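Help Wanted: Someone to Learn the Repair Bench With Me (Stutwood, part time to start)
Posted under: Jobs / Trades and Crafts

Hi, I'm Janka Kuruc, and I run the furniture repair shop at the bottom of the hill in Stutwood, the one with the green door and the chairs hanging in the window. I've put off writing this ad all summer. My waiting list is now long enough that I've started hiding from it, so I'm looking for a person to come and work with me, starting in September if we can manage it.

The short version: it's a part-time bench job, you get paid from the first morning, and you don't need any training. If you already know how to reglue a chair, wonderful, come and argue with me about clamps. If you've never held a chisel but you were the kid who took the doorknobs off, I'd like to hear from you too.

What we do all day

Chairs, mostly. Dining chairs with wobbly legs, rocking chairs somebody's uncle sat in too hard, a lot of caned seats that a cat has been through. After chairs it's drawers that stick, table leaves that won't line up, and then the odd thing I should have said no to (I'm looking at you, church organ bench). We don't do upholstery beyond simple drop-in seats, and we don't strip paint in the building any more. My lungs and the landlord both asked me to stop.

A normal morning starts at 8:30 with coffee and a look at the tickets on the wall. I take the phone and the people at the door, you get going on whatever is in clamps from the day before. Scraping off squeeze-out, checking joints, writing on the ticket what you did. Then we pick up something new together and take it apart. Taking things apart is the best bit of the job and I will try to be fair about sharing it!

Afternoons are quieter. I do estimates and you'd have the bench pretty much to yourself, with me in shouting distance. We close up at 4:00, sweep, and that's it. I don't send work messages in the evening and I don't answer them either. 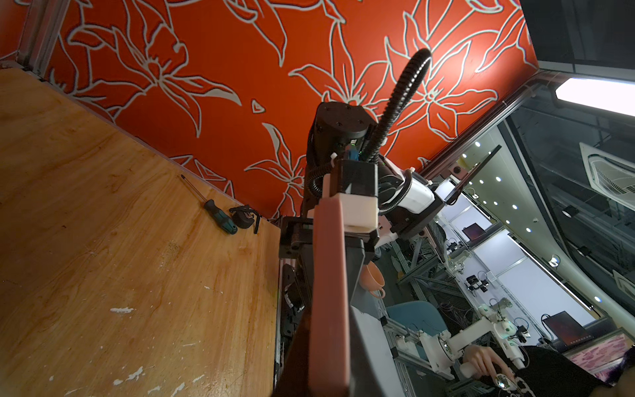 Board, screwdriver, tape measure.

You'd have your own set of hand tools to use, and I buy them, you don't. Please don't spend money before you start. People turn up with a shiny new kit and half of it is for a different trade. If you have an old favorite of your own, bring it along and put your initials on it, because things wander.

Deliveries come up maybe once every other week. We've got a van with a ramp, and I'd want you to be comfortable on the other end of a dresser going down a staircase. If your back says no to that, tell me. I can hire in a strong teenager for the big pieces and it's not a dealbreaker.

Who I'm hoping for

Somebody patient, first of all. Hide glue will not be hurried and neither will Mrs. upstairs with her one chair and her four questions about it. You should be okay talking to customers now and then, even if you'd prefer the bench. You should be able to write so that I can read it, since the ticket is the only thing that tells us in three weeks' time what that bag of screws belongs to.

I'd love somebody who'll tell me when they've made a mistake. I've drilled straight through a tabletop. I've glued a chair together with the back legs swapped and only noticed when it leaned at me. It all gets fixed, but it gets fixed a lot faster if you say so before lunch.

You don't need a degree, a driver's license or a portfolio. You do need to be 18 or over for the machines in the back room, and I'd like you to be able to get here reliably. The Drernville bus stops right across the street and there's a place to lock a bike in the yard.

The money and the hours

It's 80 hours a month to begin with, spread over mornings and afternoons in whatever pattern suits us both. I pay hourly, every two weeks, and I'll tell you the rate in my first reply so you don't have to sit through a visit to find out. There's also a learning budget of $800 a year. You can put it toward a class, or books, or the caning weekend that Gaëtan Lefèvre teaches over in Skultumby. I took that one myself and came home with sore thumbs and a very nice footstool.

If it goes well I'd like to move up to full time by spring. I can't swear to it in writing, the shop is small and the heating bill is large, but that's the plan I'm working toward.

How to apply

Send me a note. A page is plenty. Tell me a bit about yourself, when you could start, and one thing you've fixed or tried to fix. It can be a bicycle or a coat zipper, I'm not fussy. A resume is fine if you have one handy, but I'll read the note first. You can also drop it through the mail slot or hand it to me in person, though please not between 8:30 and 9:00, when I'm no use to anyone.

I'll write back to everybody. If we both like the sound of it, I'll ask you in for a paid trial day. You'll work on a real job with me, lunch is on me from Jurčo across the road (get the dumplings), and at the end of the day you can ask me anything you want about the shop, including the books.

The ad stays up until I've found my person. Bring an apron if you've got one. I have spares, but they're all enormous.

Janka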